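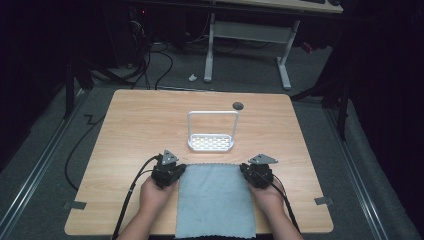
Blue-grey microfibre cloth, flat at the front of the table, rack behind.

Folding microfibre cloths so they stack

Quick one as I keep getting asked. Works for any rectangular cloth, drying towels too.

You need: the cloth, a clear table, a rack or shelf to put it on after. 2 minutes for a whole pile once you've got the knack.

Wash first. 60 is too hot for the thin ones in my opinion, I do them at 40 – no softener, it clogs the fibres. Line dry or a low tumble.

1. Lay it flat, long side towards you. Let the bottom hang over the table edge a bit, the weight pulls the creases out.

2. Take hold near the top corners. Smooth outwards, then down. Wavy edges won't go dead straight so dont fight them, just get the middle flat.

3. Slide the whole thing back onto the table. Top edge down to meet the bottom edge. Press along the fold.

4. Left side over to the right. Press again.

5. Once more if your shelf is shallow. Mine is, so I do.

Fold facing out when you stack them, then you can grab one without pulling the lot down. I keep up to six in a pile, any more and it leans.

Frayed ones: snip the loose threads, never pull. If it's really going, demote it to floors and bikes.

Still damp? Hang it over the rack handle and fold it later. Folded damp they smell by morning – Annick Deschamps left a whole pile like that in March and had to rewash teh lot.

Next up, tea towels. Same idea but in thirds.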